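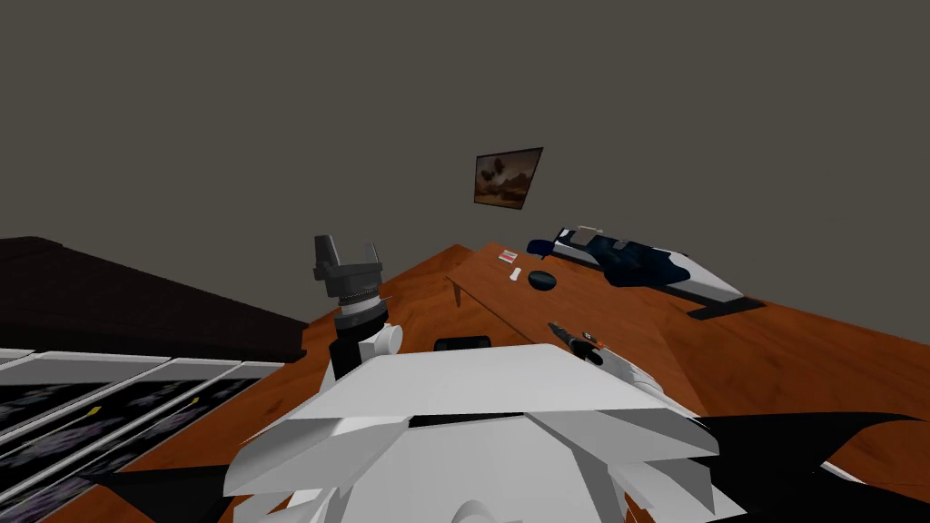 Our group reviewed the Dronari starter kit, the two-arm simulation package sold by Saragih, for the second half of the project. Question was simple: can a student team with no robotics background get usable practice out of it in one month. We got the education license, 400 dollars for the term, installed on the lab machines at Wusberg. The tabletop room is the one we used most. Small stuff on a big wooden table, a round black puck, a little white piece, a flat red and white thing, plus the navy and white shoe shape further over, so you get easy and hard objects in one place. Left gripper has two short fingers, and for most tasks we just parked it up out of the way and worked with the right.

Setup. Installer is fine. Manual is not, it skips the controller pairing completly and we lost an afternoon. Support answered the next morning with a fix that worked.

Test plan: 100 pick attempts on the puck, then 33 more on mixed objects, 133 total. Success = object lifted and held until the timer ends. Operators swapped every ten tries so no one got too much practice.

Results. Puck was okay once we slowed the arm down. Small white piece was the worst, kept squirting out sideways when the fingers closed. The shoe shape we could drag but hardly ever lift. Full table is in the appendix.

What we liked
Reset button, instant.
Logs export to a spreadsheet with no extra work.
Runs on old hardware if shadows are off.

What we didnt like
Depth is hard to judge from the default view - we kept stopping short of the object.
The license covers 3 seats, we have five people.
Friction settings are buried in a text file.

We also looked at the Ninance kit but only the free demo, so no fair comparison. Its menus are clearer, it only had one arm.

Recommendation: worth it for a class that shares the seats, too expensive for a single group. If Wusberg renews in September, ask Saragih for the newer manual first and budget a full day for pairing. Next step for us is redoing the mixed set with higher friction and the side view on.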